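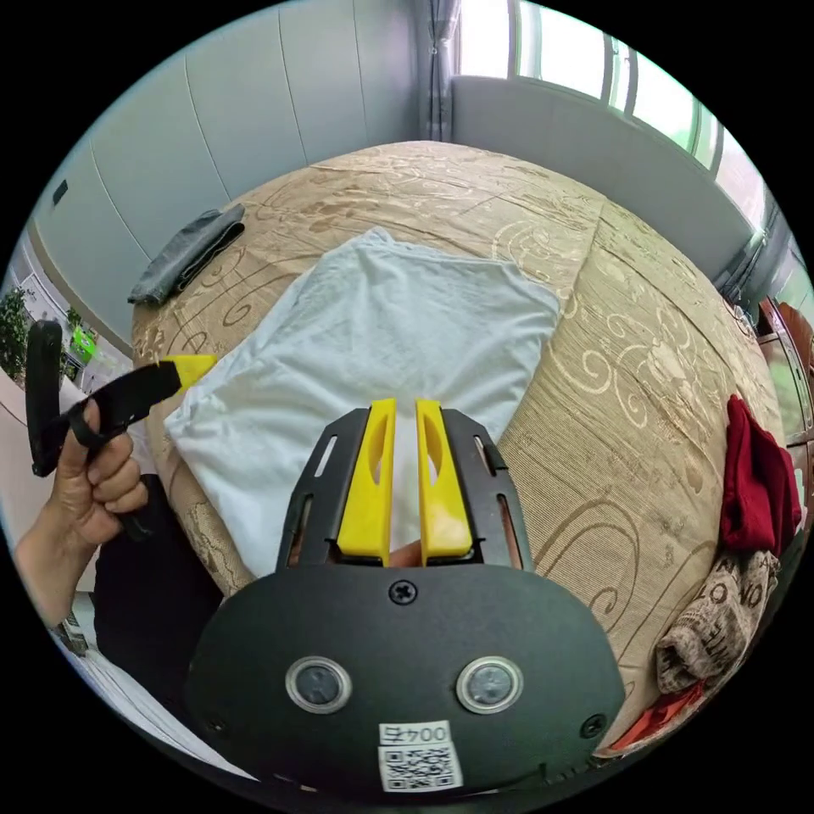 Folding laundry on a bed. The yellow fingers belong to tools held by hand.

Can a robot do my chores?
By Babita Pathak
April 4, 2019

A lot of kids ask us when they will get a robot that cleans their room. The short answer is that machines can do a few chores now, and most chores are still too hard for them.

Start with what works. A washing machine washes clothes. A dishwasher washes dishes. Robot vacuums roll across the floor, bump into a chair leg, turn, and keep going. Each of these machines does one job. The washing machine will never carry the clothes upstairs.

Why is folding so hard?

Pick up a wooden block and turn it over. It is still the same shape. Now pick up a T-shirt by one sleeve. The rest of it droops. Drop it and pick it up again, and it droops a different way. A robot has to look at that lump and work out where the collar is, where the sleeves are, and which side is the front. You learned to do this when you were small, and you probably don't remember learning it.

Fingers are the other problem. Your fingertips can feel whether you have hold of one layer of cloth or two. Many robots have a gripper with only two fingers, which open and close like tongs. With two fingers it is easy to grab too much cloth, or to miss it and pinch the air.

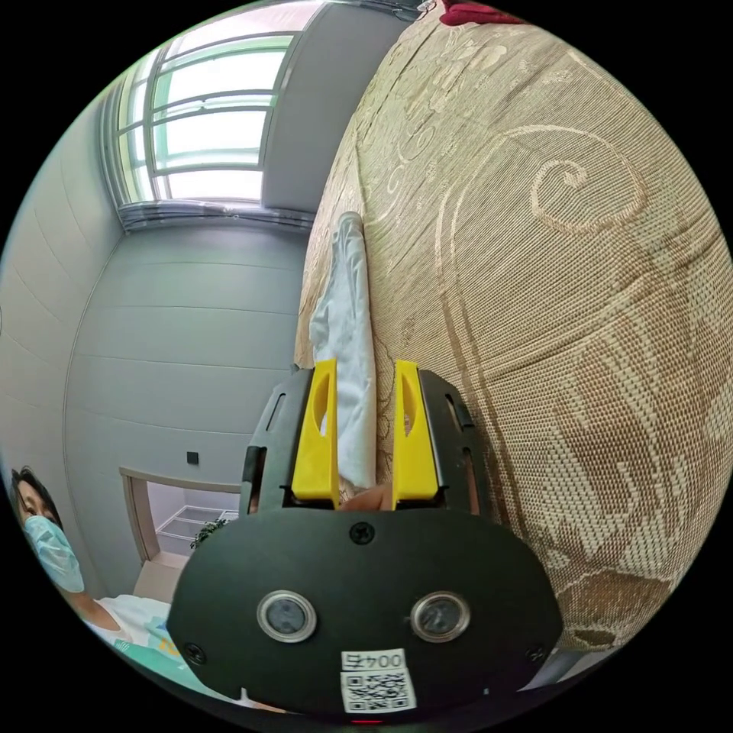 One way to teach a robot is to have a person do the job first, using the same kind of fingers the robot will have. The person does it over and over, with different clothes in different rooms. A computer then studies the recordings and looks for patterns. It may need 2000 tries or more before it gets any good at one small step, such as bringing two corners together.

Even then, a new room can confuse it. The light is different, or the blanket has a busy pattern, and the robot can't tell where the shirt ends and the bed begins.

What about stores?

Stores have the same trouble. Machines can move boxes around a warehouse, since boxes have flat sides and stay the same shape. Putting sweaters back in a neat pile after shoppers have pulled them apart is still a job for people. Abhishek Rastogi manages a clothing store and told us his workers refold 259 items on a busy day. No machine helps them.

Try it yourself

You need a T-shirt and two pairs of kitchen tongs. Lay the shirt on a bed and fold it using only the tongs. Ask a friend to time you. Then fold it with your hands and compare the two times. Our testers were 8 years old, and the fastest one took 3 minutes with the tongs.

Words to know
Gripper: the part of a robot that holds things.
Sensor: a part that measures something, such as light or distance.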